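Ticket: Warklow wardrobe, width 600, doors will not stay shut
Status: Open
Opened by: Annelore Grube
Category: Furniture / fittings

Problem
The right door on the white wardrobe drifts open a few minutes after it is closed. The left door stays shut. I noticed it in November, when we began keeping shirts in it. The doors were aligned when the wardrobe went in and nothing has been moved since.

Tried so far
1. Tightened all the hinge screws. No change.
2. Took everything out, closed both doors and left them overnight. Right door open in the morning.

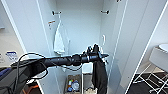 3. Checked the floor with a short level. It is low at the front right corner. I put a 2 mm shim under that foot and the door stayed shut until the afternoon, then drifted again.

I have not touched the depth screws on the hinges. The Warklow sheet says to set the feet first and I wanted to be sure of the feet.

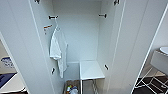
Juritz support replied that a 2 mm shim is often too little on a cabinet of that width, and asked for the gap between the doors at the top and at the bottom. They also wanted to know if anything inside could be pushing on the right door.

Gap at the top is 6 mm. At the bottom it is 2 mm. I pulled the low shelf unit forward, then pushed it fully back, and the door did the same thing both times. Clothes were hung up again before the next test.
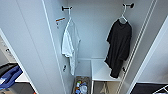 White shirt on left hook, black shirt on right hook.

Next I will raise the front right foot another turn and measure the gap again. If that closes it up I will leave the hinges alone. If not, I would like a Vastel catch for the right door.

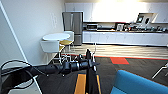 A visit is fine any day after 14:00. Please bring the longer level, as mine is too short to check the full width. Tools can go on the round white table by the wall. The scooter with the yellow deck can be wheeled aside if you need the floor space. Leave the ticket open until the door has stayed shut overnight.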